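1er novembre 2024 — cahier d'atelier, bain de teinture

Repris la série indigo laissée en plan en avril. Pilar Pereyra voulait comparer le lin Ouellet et le coton Wedari dans la même cuve, avec les mêmes temps de trempage. J'ai monté la cuve hier soir, pH un peu haut ce matin, corrigé à l'acide citrique avant la première immersion.

Lin : 5 trempages courts, oxydation à l'air entre chaque. La couleur monte vite puis stagne à partir du quatrième. Bords plus foncés que le centre sur deux coupons, sans doute des plis mal ouverts à l'entrée. À refaire avec les coupons lestés.

Coton : même protocole. Bleu plus franc, plus régulier, mais il dégorge beaucoup au rinçage. Eustaquio Rosales pense que le décreusage était insuffisant. Possible, je n'avais fait qu'un passage à la soude. Refaire un lot avec 2 passages et garder un témoin non décreusé.

Fleur de cuve bien cuivrée à midi, moins belle vers 16 h. J'ai rajouté un peu d'hydrosulfite et laissé reposer, couvercle fermé. Ne pas brasser avant lundi.

Le mordant Clastimell n'a rien à faire dans cette série, le pot est retourné sur l'étagère du haut. Il en reste assez pour la garance.

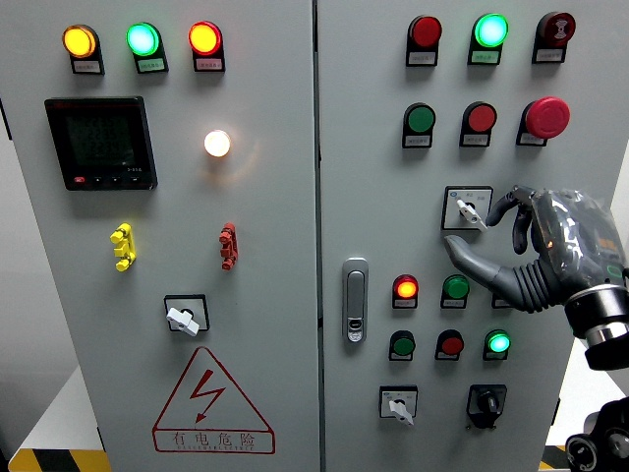
Essai de réserve à la pâte de riz sur trois chutes de lin : la pâte craquelle au séchage et laisse passer le bleu en filets. Joli sur la petite chute, inutilisable pour un motif net. Pilar propose plus de son et moins d'eau — on essaie la semaine prochaine, séchage à plat.

Reste à faire :
Étiqueter les coupons (fibre, nombre de trempages, date).
Test lumière, moitié du coupon sous carton, 21 jours à la fenêtre sud.
Demander à Rarkance s'ils ont encore du lin écru en petite laize.
Racheter des gants longs.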